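New Lutska single – thoughts?
December
Posted by rirkfan71

Heard it on the radio at 7 this morning. First new song in three years and I'm not sure about it. The verse is fine but the chorus barely turns up.

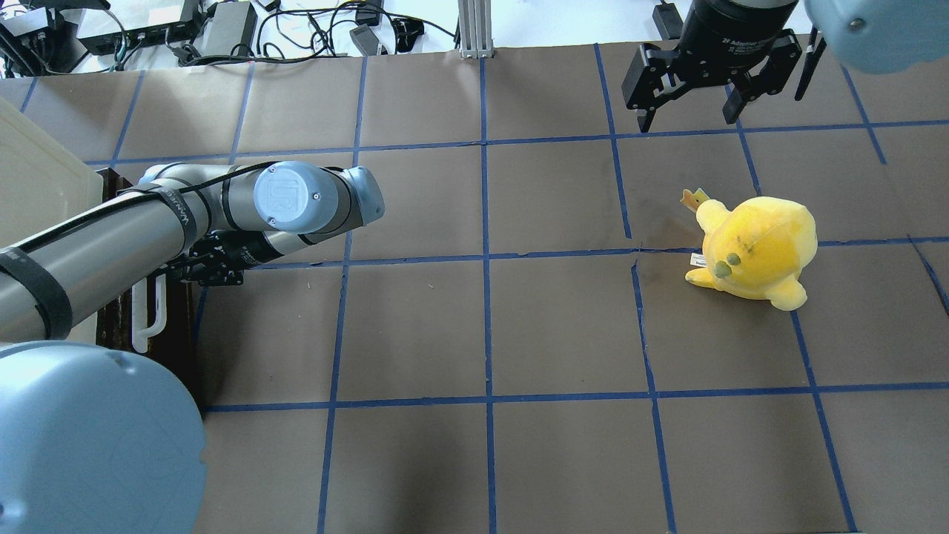 osman_b: The chorus is the best bit. It's the video that lets it down – she sits on a stool for the whole thing. I'd sooner watch blue tape on brown paper than that stool again. Rirkelari made a far better clip with no money.

tapedeck19: Disagree. The plain video suits her. Nindura had the dancers and the lights and I can't remember the tune.
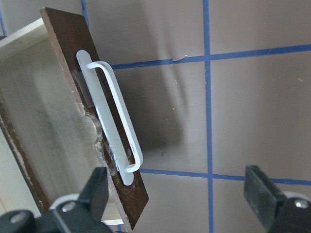

White bar handle on a dark wooden board

rirkfan71: Nindura's was a good tune, come on. Is there an album coming or just this?
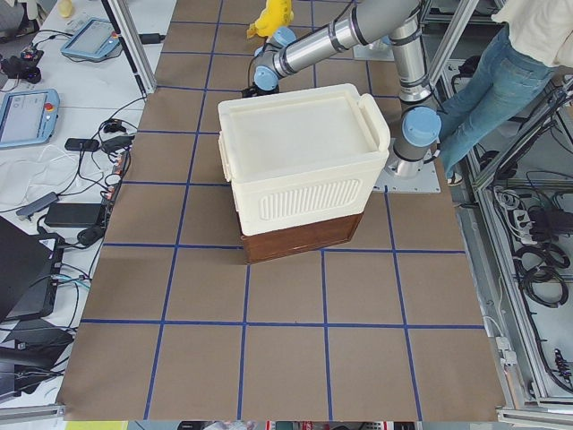 osman_b: Album in spring, she said on the breakfast show. No tour yet.

tapedeck19: There was a tour page up last night, then it went. Small halls only. The one near me holds 353, so good luck getting in.

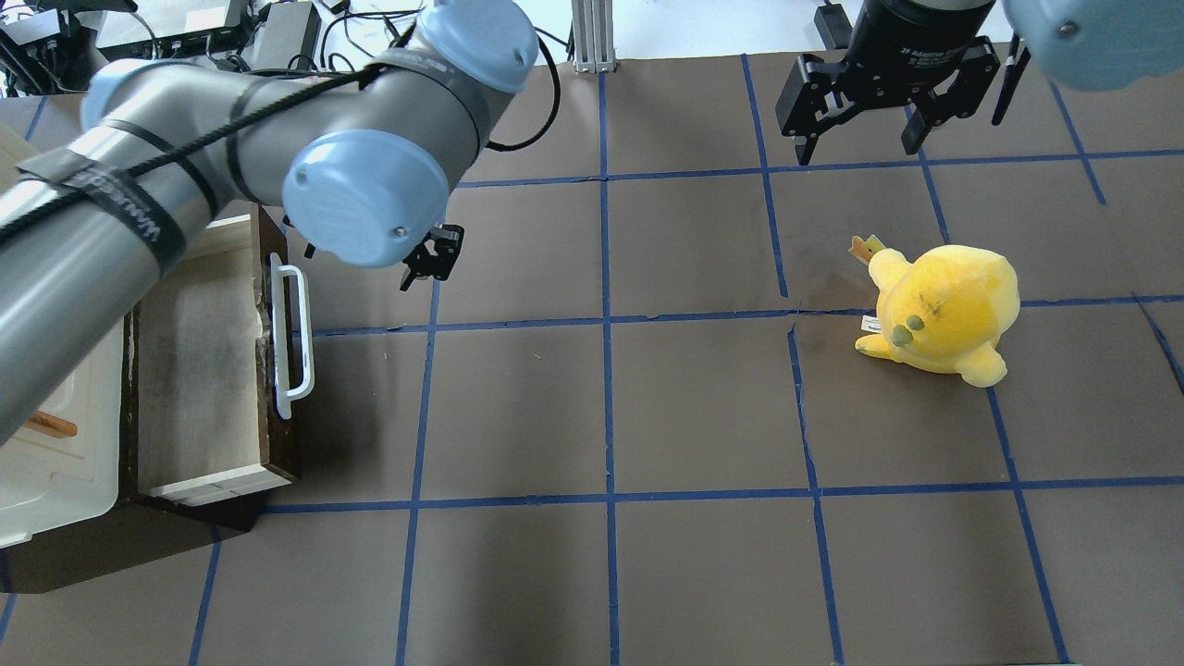

rirkfan71: I'd still go. Played it again at lunch and the chorus is growing on me a bit. Still too short.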